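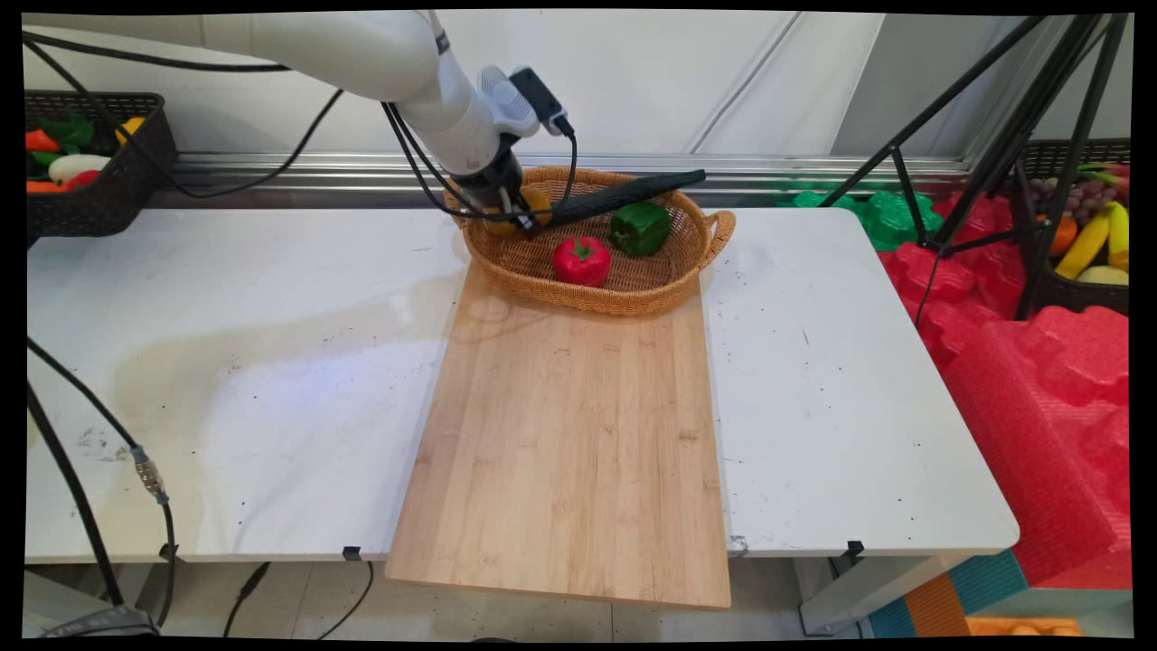 **How do I keep a wicker basket of vegetables from going soft on the counter?**

Keep it out of the sun, don't pile things up, and only fill it with what you'll eat in the next few days. I used to treat mine like a storage bin and wondered why the bottom layer turned to mush!

**Do tomatoes and peppers get along in the same basket?**

They do for a short while. Tomatoes give off ethylene as they ripen, and peppers don't love that, so I eat the peppers first (or move them to the fridge after a couple of days). Set the tomatoes stem side down if they're fully ripe and you have the room.

**What about cucumbers and eggplant?**

Both are fussy. They hate a really cold fridge and they hate a hot kitchen, so mine sit out for a day or two and then go in the warmest part of the fridge, usually the top shelf near the door. Long ones can hang over the rim of the basket, no harm done.

**Should I wash everything before it goes in?**

Please don't! Water gets down into the weave and stays there. I wash right before I chop. If you can't stand waiting, dry every piece with a towel first, and I mean dry.

**How do you clean the basket itself?**

Shake it out over the sink, then go over it with a soft brush — an old toothbrush is great around the handle. For sticky spots I use a damp cloth with a drop of dish soap, wipe again with plain water, and let it air out overnight. No soaking and no dishwasher.

**My bamboo cutting board has dark marks. Is it ruined?**

Probably not. Mine got a few and I scrubbed them with coarse salt and half a lemon, which took off most of it. If a mark feels fuzzy or smells off, sand it lightly and oil it again. I oil about once a month with plain food-grade mineral oil, more often in winter when the heat's on.

**Is fake produce worth buying for display?**

I like it for shelves I can't reach every day. Grapes and bananas look the best to me, leafy stuff the worst. Dust it with a dry paintbrush. Just keep it in a separate basket from the real food, especially if you have little kids around.

**Where did you get your basket, and do you sell them?**

I don't sell anything, sorry! I found mine at the Dollwood fall market in September for 14 dollars, handle a bit wobbly, and I've been happy with it ever since.

**Can I send you a question?**

Sure, use the contact form and put "basket" in the subject line so I spot it. I'm slow on weekends.

— Kelly Aguiar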